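We use cookies to remember your preferences and to see how often these pages are read. Accept | Settings

Workshop notebook - back room, Favuline building
July 17, 2026

Floor day. I have been putting this off since June, when Sandamali Haque wrote "floor???" on the whiteboard and underlined it hard enough to kill the marker. The question marks were fair. We have shelves, we have hooks, we have a labeled drawer for things that don't have a drawer, and still everything we own ends up at ankle height.

The rule for today was simple. Anything on the marble gets picked up, looked at, and given a home or a date with the dumpster. No "put it there for now." For now is how the Kuusisto boxes got to celebrate a birthday.

Started at the door and worked in. First haul: one roll of packing tape with no visible end, the good tape measure, the bad tape measure, and a Dutum catalog open to a page of hinges we decided against. I read the hinge page again. Still against.

The marble itself is fine. Gray, handsome, wasted on us. It hides dust beautifully until you kneel in it, and then your black pants tell the whole room where you've been. Note for the next person: wear something the color of dust. White shoes are a brave choice as well.

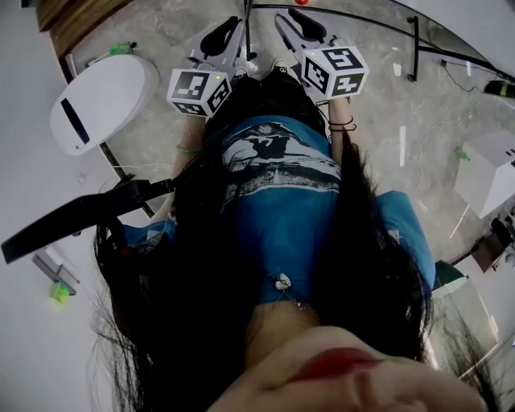

Gray marble, mid-session. Round white thing and small green thing at upper left, the white one on the floor.

The round white thing went on the list as "round, white, glossy, has slot." I am leaving it under that name until its owner comes forward. Small green item listed separately, as "small, green." Sandamali says this is not an inventory system. I say it is searchable.

Second haul, along the wall: a bag of felt pads, a Jokitance invoice for 217 that was paid but never filed, and 3 extension cords tied together in what I can only call a relationship. Twenty minutes on the cords. They are separated now and hanging on different hooks for their own good.

Lunch was eaten standing up, the chairs having been stacked in the hall to make space. A mistake. Next time leave one.

Afternoon slower. Swept twice, then mopped with the cleaner at half strength, 600 ml to the bucket. Left the strip beside the wood for tomorrow, as I'd like to read the label before I get that stuff near anything with grain.

To do:
- felt pads under everything that drags
- file the invoice (117 others waiting in the same tray, so it will have company)
- new marker for the whiteboard
- ask around re: round, white
- Kuusisto boxes. Open at least one.

Back to top | Contact the workshop | © 2026 Favuline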